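Working alongside the bedroom arms: tips for room attendants and shift leads

Applies to Fostum House and the Maihi annexe. Updated in August after the second block of rooms changed over. Replaces the sheet pinned inside the linen room door, which can come down.

## What has changed in the job

Until this year an attendant at Fostum stripped, made, dusted, tidied and restocked a room in one pass. The arm now does the loose-item tidy: soft toys, cushions, folded throws and anything else light that has been left on the bed. The attendant does the rest. Stripping and making stay with people, as do bathrooms, glass and anything with a liquid in it.

The allotted time per room is 31 minutes, down from 34. The three minutes were agreed with Keith Quinlan before the changeover and cover the tidy only. If a room overruns because the arm stopped, write the stoppage on the room card. Do not make up the time by skipping the skirting or the window sills.

Each attendant is paired with one arm and works two rooms in rotation. While the arm tidies in the first room, the attendant does the bathroom in the second. Walking back and forth to watch it costs more than the three minutes.

## Before the arm starts

- Clear the bed of hard items first. Books, chargers, remote controls and spectacles go on the bedside table.
- Take out anything with a loop or long cord. Dressing gown belts are the usual trouble.
- Pull the sheet roughly flat. Ordinary creases are fine. A ridge high enough to hide a small item is not.
- Move pillows to the head of the bed. The arm is set to leave them alone if they are there, and will treat a pillow in the middle of the bed as something to be put away.
- Put the basket on the bed, within the arm's reach and clear of the pillows. It does not have to be square to the mattress.
- Check the basket for leftovers from the last room. Two families have been sent each other's rabbits.
- Shut the door to the corridor.

## Baskets

Use the open-topped plastic baskets only. The wicker ones snag long pile and shed bits onto the sheet. The fabric cubes collapse when a toy catches the rim.

Wash baskets at the end of each shift in warm water with a little washing-up liquid, using a bottle brush for any holes in the sides. Stand them upside down on the rack. A wet basket leaves a mark on the bed that has to be explained to the next guest.

One basket per room. Where there are more toys than will fit with the rim clear, empty it once onto the window seat and let the arm carry on. Heaped baskets cause most of the drops.

## Long-pile and fluffy toys

These take more care than anything else in the rooms.

1. Shake the toy outside the room before the tidy. Loose fibre collects on the finger pads and reduces grip.
2. Look at the seams. The fingers press into the body of the toy, and a seam that has started to go will open further. Put split toys in the mending bag with the room number on a tag.
3. Check that eyes, leaves, ribbons and other small attached parts are firm. Loose ones come off the toy before the toy goes in the basket.
4. Leave a gap between toys on the bed. Two that are touching may be lifted as one and then parted halfway.
5. Anything damp goes to the laundry by hand. Wet pile is heavier and slides.

The lift limit set on our arms is 900 grams. Very few soft toys come near it, but weighted comfort toys do, and so do the microwaveable wheat bags that look like toys. Feel for a filling that shifts. If in doubt, use the scales in the linen room.

For flattened pile, hold the toy in the steam from a kettle at arm's length for a few seconds, then brush it up with a clean nail brush. Do not iron it. Synthetic fibre melts at a lower heat than people expect and will not recover.

## Keeping the arm clean

Wipe the finger pads after every fourth room with a barely damp microfibre cloth. Follow with a dry one. Polish, spray cleaner and fabric freshener must not be used on the pads; they leave a film, and the next thing picked up will slip.

Fluff wound round a finger joint comes out with tweezers. Press the stop button first and wait for the light to go steady. Do not use scissors near the cable.

Metal parts need only a dry duster. Small scuffs are normal. A scuff with a raised edge should be reported, as it will catch on bedding, and can be covered with a turn of cloth tape until Lachlan Dunstan has looked at it.

The cable should hang in a free loop. If it is pulled tight at any point in the movement, or lies trapped under the mattress edge, stop the arm and reset the stand.

## When it stops

Most stoppages are one of these:

| What you find | What to do |
|---|---|
| Arm holding an item, not moving | Support the item from below, press release, place it in the basket by hand |
| Item dropped on the floor | Leave it until the arm parks, then pick it up yourself |
| Arm returning to the same empty spot | Smooth the sheet there; a dark fold is being read as an item |
| Basket pushed along the bed | Stop, put the basket back, restart from the panel |
| Amber light, no movement | Call the shift lead |

Do not reach across the bed while the arm is moving. This applies to shift leads as well.

Three stoppages in one room means the room is finished by hand and the arm goes on to the next. Write it on the card. The attendant is credited with the full 34 minutes for that room.

## Who does what now

The changeover moved several duties, and the old rota still shows some of them in the wrong place.

- Attendants: preparation, basket, wipe-down, room card.
- Shift lead: restarts after an amber light, stoppage tally, spare pads.
- Lachlan Dunstan: repairs, stands, cables.
- Huia Faulkner: training, sign-off, lost property.
- Keith Quinlan: room times and any dispute about them.
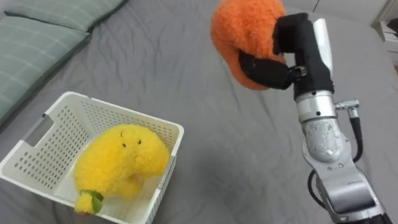
**Murray Dunstan**
Housekeeping Systems Supervisor, Wumstead Lets

Soft toys were chosen as the first task for the arms for a plain reason: they are light, they do not break, and picking them up was the part of the round with the most bending in it. On the old method an attendant covering 14 family rooms bent over a low bed for every loose item in each of them. That is the load which has gone. What has replaced it is more walking, more checking and a certain amount of waiting, and the rota has been altered to suit.

Some points have come up often enough at handover to be set down.

**Attendants are not responsible for the arm's speed.** It handles one item at a time and is slower at this than a person. The saving comes from the bathroom being done meanwhile. A room with a single toy on the bed is quicker by hand, and should be done by hand.

**Arrangement is still our work.** Several guests had remarked on the way toys used to be set out against the pillows. The arm puts them in the basket and goes no further. Brodie Nepia takes them out again at the end, brushes them and sits them at the head of the bed, which adds less than a minute. Other attendants may do the same, and it may be entered on the card as room time.

**Hours.** No contracted hours were cut at Fostum or Maihi. The time released has gone into mattress turning and inside windows, both of which had fallen behind. Anyone whose shift pattern has changed without a conversation should see Keith.

**Training.** Two supervised rounds, then sign-off. Experienced attendants need this as much as new starters, and in some ways find it harder, as the habit of picking things up in passing is a strong one. An item moved while the arm is reaching for it is a common cause of an amber light.

**Sekumden.** The cottages there will stay on the old method. The stairs are too narrow for the stands. Staff who move between sites should check which room time applies before starting the card.

Spare finger pads are in the second drawer of the linen room cabinet, in pairs. Fit both at once, and put the old pair in the tin so that they can be counted against the order.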